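Food pieces and a pick-and-place arm: what rules do you follow?

3 min read

Nayara Aguiar
We run stacking tests with one arm, a plate and a round platform. Our written rules cover the arm's speed and the stop button and say nothing about the items themselves. Do you have a standard layout, and do you check the wrist camera before a run?
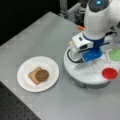
Plate on the left, round platform under the gripper.

Driss Lamrani
Write the layout down first. Ours is one page, taped up by the controller. It says where the plate goes, which item goes on it first, and how high the gripper has to be before anyone reaches in. We also make people say "clear" out loud. Bread and cheese need their own line in the sheet, with the angle you'll accept. If you don't set a limit, two operators will score the same stack differently.

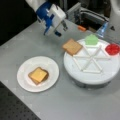 Photo: Nayara Aguiar

For the wrist camera, save one still before every run and keep it with the log. We have 839 runs on file, and I can throw out a bad one without watching the whole thing. Our rule is that if you can't find a sharp edge anywhere in the still, you don't start.

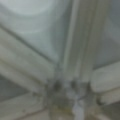

Put the name of whoever checked it next to the file. Wednesday is our cleaning day, lens first, then fingers, then the table.

Reda Ghoneim
just wipe the lens and go, we did 2000 cycles that way

Radwa Younis
I'd go with Driss, plus one thing. Decide who is allowed to restart after a stop and put it in writing. With us it's the person who pressed it.

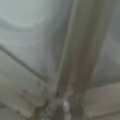
Wrist view, out of focus.

Comments

Clem Gilchrist: Does the still get kept if the run is scrapped?

Driss Lamrani: Yes, same folder.

Nayara Aguiar: Thanks, adding the angle line to our sheet.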